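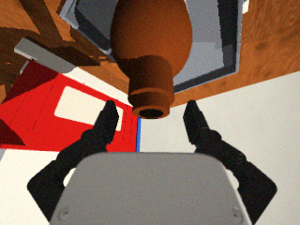

Montserrat Escobedo wrote to ask whether the boxes should be labeled on the top or on the side, as last year's instructions said one thing and the moving crew said another. The side is correct. The instructions have been revised, and the full procedure is set out on this page.

How to Pack Breakable Items for a Move Within Carrillo Hall

Last updated April 28, 2024

This guide applies to residents and staff who are changing rooms or offices inside the building. It covers glass, pottery, framed pictures, lamps and kitchenware. Computers and laboratory equipment are handled under a separate procedure and should not be packed by the occupant.

Before You Begin

Request packing supplies when your move date has been confirmed. The standard kit contains small boxes, medium boxes, plain packing paper, one roll of tape and a sheet of labels. Large boxes are not supplied for breakable items. A resident who prefers to use other boxes may do so, provided that the bottoms are sound and the flaps close flat.

Clear a table or a section of floor and lay down a folded blanket or towel. Empty every container. Vases, jars, pitchers and canisters must not be moved with water, soil, sand or dried arrangements inside them. Wash and dry anything that has held food.

Check each item for existing chips or cracks. Damaged items may be packed, but the damage should be written on the inventory form before the box is closed. Claims for damage that was present before the move cannot be accepted.

Step 1. Prepare the Box

Fold the bottom flaps, short sides first, and tape along the center seam. Add a second strip of tape over the first, then one strip across it. Crumple several sheets of paper and press them into the bottom until they form a layer 2 inches deep. Do not use newspaper under or around unglazed pottery or light-colored fabric shades, as the ink may transfer.

Step 2. Wrap Each Item

Place the item on its side at one corner of the paper. Roll it toward the center, fold in both sides, and continue rolling to the opposite corner. Use 3 sheets for glassware with stems and for anything with a handle or a spout.

Items with a narrow neck require an additional step. Wrap a strip of crumpled paper around the neck until it is as wide as the body, and only then wrap the whole piece. Lids are to be removed and wrapped separately. They may travel in the same box as the item they belong to.

Plates are wrapped one at a time and stood on edge. Bowls may be nested in pairs with paper between them.

Step 3. Fill the Box

Put the heaviest pieces at the bottom and the lightest at the top. Fill the spaces between items with crumpled paper. When the box is full, close the flaps without taping and move the box gently from side to side. If anything shifts, open the box and add paper.

No box of breakable items may weigh more than 32 pounds. The crew will decline boxes over this limit, and the occupant will be asked to repack them before the elevator reservation expires.

Step 4. Label and Record

Write the destination room number and the word FRAGILE on two adjacent sides. Draw an arrow showing which way is up. Enter the box on the inventory form, with a short description such as "kitchen glasses" or "desk lamp and shade." A list of every piece is not required unless the declared value of the box is above $3,000, in which case the form must be countersigned at the service desk.
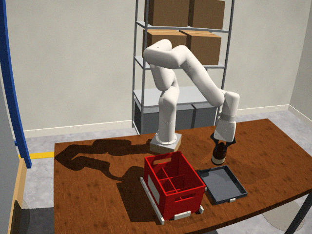

Unero Property Services | Moves and Storage Department

Bottles, Jars and Pantry Goods

Full bottles may be moved if they are factory sealed. Opened bottles of oil, vinegar, syrup or cleaning fluid should be used up, given away or carried by hand. Dividers are recommended for all glass bottles. A divided crate or a box with cardboard cells is acceptable, and the crew will take either one as long as nothing extends above the rim.

Stand bottles upright. If the cells are wider than the bottles, fill the difference with paper. Open crates are transported last and may not be stacked, so please set them apart from the closed boxes on the morning of the move.

Framed Pictures and Mirrors

Apply painter's tape to the glass in the shape of an X. Cover the front with cardboard cut to the same size, wrap the whole piece in paper, and tape the paper to itself. Frames travel on edge. Anything too large for a medium box should be noted in the comments section of the form so that a picture carton can be brought up.

On the Day of the Move

Boxes must be inside your door, closed and labeled, before the crew arrives. Keep the hallway clear. Stay within reach by telephone until the last box has been delivered and the inventory form has been signed.

Unpacking

Open breakable boxes over a table or a blanket, and unwrap every bundle of paper before discarding it. Small lids and stoppers are often thrown away with the packing. Flatten the empty boxes and return them to the supply room on the lower level, where clean paper is also collected for reuse.

Report damage on the reverse of the inventory form and keep the broken item, with its wrapping, until it has been inspected.

Questions about this procedure may be directed to Uriel Cortés at the service desk. Supply requests for moves in March should be submitted by the end of the preceding month.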